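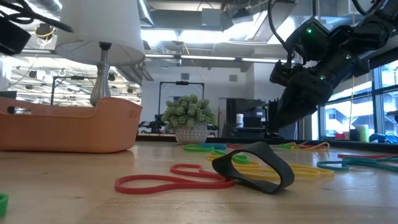

Rubber bands all over the table, with the big black one standing up on its edge like it owns the place.

The Great Rubber Band Sort

I've been meaning to sort out the bits and bobs in the back room since December, and the rubber bands seemed like the gentlest place to start. They come into this house from everywhere! Bunches of spring onions, the post, and a bag of 500 I bought from Zoltow when I was convinced I'd take up tie-dye (I did one pillowcase).

My plan is dead simple. Thick ones go in the kitchen drawer for cereal bags and freezer packets, thin ones go in the desk, and anything that's gone crackly goes in the bin. I give each one a quick stretch first, well away from my face, having learned that lesson years ago.

The yellow ones are my favourites, especially the wide sort, as they'll go round a fat paperback without biting into the cover. That long thin red kind is handy for rolled-up wrapping paper, though you do need to double it over. I'm less sure what to do with the teal. Seed packets, maybe?

The orange tray lives on this table full time now and I'd be lost without it, it's just the right shape for scooping small things into.

Next up on the gallery: the button tin, and after that the drawer of pens from Sullent, heaven help me.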